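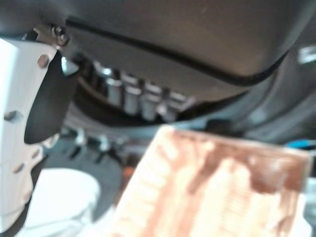 Hullham Repair and Reuse Scheme
Progress report to the Kröger Fund, second period
Prepared by Elfriede Hollmann, scheme manager

Overview
The period ran to the end of October. The weekly repair sessions in Hullham have continued without a break, and the new outreach sessions in Cundville started one month later than planned. Spending is within the agreed budget. One target was missed and we propose a change to it below.

Repair sessions
We held 34 sessions against a target of 30 for the period. Small electrical items remain the largest group, mostly kettles, lamps and vacuum cleaners, followed by clothing and then bicycles. Demand for clothing repairs rose when the schools went back. We have moved one sewing table nearer the window and extended the afternoon session to half past five, which has shortened the queue.

Items that could not be repaired were mostly sealed units or things for which no spare part could be bought at a sensible price. We now keep a written record of these by maker and fault. The record will go to Hullham council with our response to its waste consultation.

Cundville outreach
The delay was caused by the lease on the hall. The landlord's insurer wanted a separate policy for electrical testing and the first quote was too high. Rüdiger Janssen got a second quote in August and the sessions opened the following month. Attendance was low for the first two and has since been steady. Most people who come have heard of us through the library, and very few through the leaflets, so we shall not be reprinting those.

The bus stop outside the hall is out of use while the road is dug up. This is likely to hold numbers down until the spring.

Training
Ten people finished the basic electrical safety course and five of them now take part in sessions regularly. The course was cut from six evenings to four at the request of the previous group. The trainer thinks four is slightly too short for the section on fault finding, and we agree. The next course will run over five evenings at no extra cost. 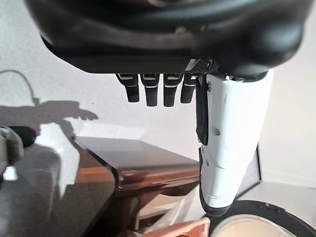 Tool library
The tool library has 46 members, against a target of 60. This is the missed target. The annual fee was raised in the spring and several members did not renew. Borrowing per member has gone up, with carpet cleaners and hedge trimmers out nearly every weekend in summer. We propose to bring back the lower fee for households in Cundville and to keep the target of 60 for the end of the next period.

The Dullulano booking software is now in use at both sites. Moving the old records across took longer than we allowed for, and overdue reminders were not sent for most of July. Three items are still missing.

Money
Staff costs and rent are as forecast. Spare parts are slightly over, and training is under by a similar amount. We ask for permission to move the training underspend to parts.

Next period
Open a second Cundville session each month.
Replace the two older test meters.
Agree the lease renewal in Hullham, where the landlord has asked for a meeting in the new year.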